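Ticket 414 - Wernmont workshop, board service cell
Subject: Arm stops on approach to motherboard, protective stop code 43
Raised by: Floor Dijkstra
Assigned to: Mieke De Graaf, Trestow support
Priority: 3
Status: Pending site confirmation

Reported issue
The arm enters a protective stop during the approach to an open desktop case. The fault was recorded on 4 attempts in July. No injury or damage was reported.

Support response
The site is reminded that a protective stop must not be cleared from the pendant until the cause has been entered in the log. Three of the stops were reset without an entry. This does not comply with the cell's operating rules.

Please confirm the following before the next run:
Mains lead removed from the case and the isolation tag fitted.
Approach speed set to the reduced limit for open-case work.
Force limit unchanged from the signed risk assessment.

Site reply, 14:20
Isolation confirmed. The force limit had been raised during set-up and has been returned to the assessed value.

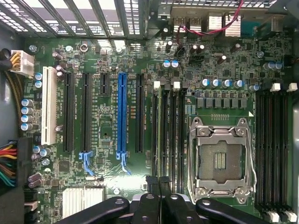

Support response
Thank you. Any change to a force limit requires a new assessment and a second signature - a verbal approval is not sufficient. The processor socket and its contacts are to be entered as a keep-out zone, and no path may cross it while the socket is open. Please attach the revised zone file and the signed form. The ticket will remain open until both are received.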